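Notebook, Ronurness tower survey
9/30/18

Finished the ground floor of the tower house and made a start on the stair. Liên Giáp had the tape and I did the drawing. Wind too strong for the drone, so the wall heads are still missing from the record and will have to wait.

North wall: 259 cm thick at the doorway, measured through the opening on the left-hand side. The right-hand side has lost its facing stones and is no use for a thickness. The old plan gives the same wall as 300 cm, which I can't get at any point I tried. I suspect whoever drew it measured at the splayed footing and carried the figure up. Our number goes on the new plan with a note.

The doorway has one draw-bar hole, in the left jamb, deep enough to take my whole arm. The socket opposite has been filled with lime mortar, probably when the sheep pen was built against the wall. Didn't pick at it.

Vault: springing line is clear on both long sides. Wicker marks in the mortar near the east end, good ones, protected by the overhang. Liên has rubbings of two patches. West end too weathered to show anything.
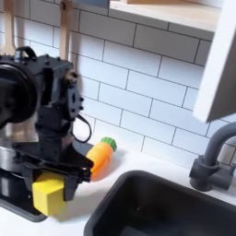 Gripper at the yellow cube and the carrot.

Stair: turns clockwise going up, treads badly worn, the fourth one missing altogether. Got as far as the first landing and stopped. There is a slot in the outer wall at that height which I had down as a gun loop from the ground, but from inside it has no widening for a gun and the sill slopes outwards. Drain, I think. If so there was a basin or a small kitchen on the first floor, and the fireplace in the south wall makes more sense. Have changed the label on the sketch to "slot, drain?" until we can get a light in properly.

Documents. Read through the Golcombe rental again in the evening. The tower is mentioned once, as "the old house of Ronurness, without roof", with its land let separately at 408 merks. That puts the roof off earlier than the Laxdal family story has it. The Laxdals say their people were living there right up to the fire, and the fire story comes with a date that is later than the rental. One of the two is wrong, or the fire was at the farmhouse down by the burn. No scorching on any stone we looked at today, inside or out, though I haven't seen the upper floors.

The site sheet from Lerkano lists the enclosure as 900 square metres. Haven't checked it. The south side is under bracken and needs doing in January when it has died back.

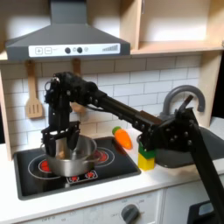 Which came first, the tower or the enclosure wall?
The tower, as far as we can tell, as the enclosure wall butts up against the north-east corner with a straight joint and none of its stones are tied in.

To do: ink up the ground floor plan. Write to Golcombe for a copy of the rental page, both sides. Longer ladder for the landing. Replace the 30 m tape, the first half metre is unreadable. Ask the farmer about moving the feed trough off the east footing before we go back.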